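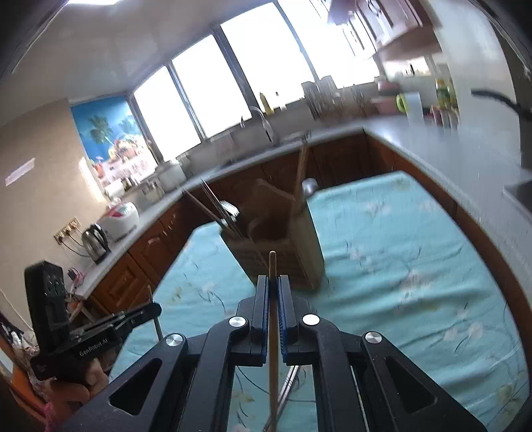 Come and put my kitchen away (and get paid for it)

Posted June 2023 by Sveva Gentile, Ikdale

Hello! I'm looking for people who cook at home, in any style and to any standard, to spend a morning or an afternoon in the Ikdale kitchen moving utensils about. I'll pay you £40 and feed you lunch. If you're the sort of person who goes to stay with friends and quietly rearranges their cutlery drawer, please keep reading, I've been hoping you'd turn up.

What it's all about

I'm putting together a little book called Retico, all about where people keep things in their kitchens and why on earth they keep them there. It started as an argument with my sister over a ladle. She hangs hers up, I stand mine in a pot on the table, and our mother keeps hers in the oven (yes, in the oven, it comes out when the oven goes on and then goes straight back in). I put a short questionnaire out last winter expecting a handful of answers from cousins, and I got 367 of them, some running to several pages. One came with a hand-drawn map.

The trouble with a questionnaire is that people tell you where things are supposed to live. I'd love to see where your hand goes when you've got a pan on and you need a spatula right now. So I'd like people to come and do a few ordinary jobs in a kitchen they don't know, and then set it up the way they'd want it.

The kitchen

It's a proper home-style kitchen, with a white worktop that goes round in an L and reddish-brown wooden cupboards underneath. Big windows, lots of daylight, lovely place to stand and chop. There's an electric kettle, a rice cooker with a pink lid that I'm unreasonably fond of, and a gathering of jars and containers towards the window corner that has never once been put in a sensible order. I've tried. I alphabetised them in the spring and couldn't find a single thing for a week.

The table has a pale turquoise cloth on it with little flowers, and that's where most of the action will be. The tall wooden utensil holder lives there at the moment: long metal skewers, a flat wooden spatula, the ladle and so on, all in together. I reach for the spatula and come away with a skewer far more often than I'd like to admit. Should the skewers be in there at all? Should the holder be on the table, or over by the kettle? Strong opinions are very welcome.

What you'd be doing

A session lasts just over two hours, with a tea break whenever you fancy one. I'll ask you to:

Make a hot drink and one simple dish, with me keeping quiet in the corner as best I can. Last time it was egg fried rice. You can swap it for something you know if you'd prefer.

Clear up afterwards and put everything wherever seems right to you. Nothing has a correct place, and I won't be marking you.

Empty the utensil holder and set it up again from scratch. You can split things between drawers, lay them flat, stand them up, or tell me to buy a second pot.

Have a natter about your own kitchen. I'll take notes while we talk. If you've got a photo of your own drawers on your phone, bring it along, messy ones especially.

Then we have lunch, or an early tea if you've come for the afternoon. It'll be soup and bread from Bermúdez round the corner, and whatever you cooked if there's any left.

Who I'm after

Anyone over 18 who cooks at least a couple of times a week. You really don't need to be good at it! I've had plenty of interest already from keen bakers (hello, bakers, I love you all) so I'd be especially glad to hear from:

people who share a kitchen with housemates and have to defend a shelf

people who are left-handed

anyone who's moved house in the last year and is still opening the wrong cupboard

people who cook sitting down, or with one hand, or who've had to shift everything lower or higher at some point

anybody who regularly cooks with skewers, long chopsticks or other long thin things, and has found somewhere decent to keep them

Couples and flatmates can come together if you'd like to, and you'd each get the £40. Be warned that the last pair I had round fell out over tea towels on the way home and I got a text from each of them about it.

When

Sessions run through July, mornings from ten and afternoons from two. I've kept Thursdays mostly free, so those are easiest, but tell me what you can do and I'll try to make it work. Evenings are tricky, sorry. I want everyone working in daylight so that it's fair.

Getting here

The kitchen is at 676 Ikdale Road, on the ground floor, with a level way in from the car park at the back. The bus stops more or less outside. If you're driving, ignore the satnav when it tells you to turn in by the tyre place and carry on to the next gate. Buzz the button marked Retico and give it a good long push, it's stiff.

A few practical bits

Please tell me about allergies when you write. I use sesame and eggs a lot and I'd need to plan around you. I can do a nut-free session any day, and for anything more complicated I'd like a few days' warning.

Aprons are provided. Wear shoes that cover your toes, and tie long hair back if you've got it.

I pay by bank transfer the same week. Travel up to a return bus fare is on top, just keep the ticket or a screenshot of it.

I'd like to quote people in the book, first names only, and you can pick a different name if you want to be mysterious. You'll see your bit before it's printed and you can ask me to take it out. If you'd like to come along and not be quoted at all, that's fine too and you still get paid.

Steveo will probably be about. Steveo is my neighbour's terrier and he isn't allowed in the kitchen, but he does sit in the corridor and sigh. If you're not keen on dogs, say so and he'll stay at home that day.

How to put your name down

Send me a message through the contact form on this page. I don't need a CV or anything like it. Just tell me your name, which days suit, any allergies, and the answer to this: where do you keep your ladle, and has it always lived there?

I read everything myself and I normally reply within a few days. If I've got too many people for the dates I'll ask if you'd like to go on the list for the next lot, which I'm hoping to squeeze in before the autumn.

Looking forward to meeting you, and please do send me the ladle answer even if you can't come!

Sveva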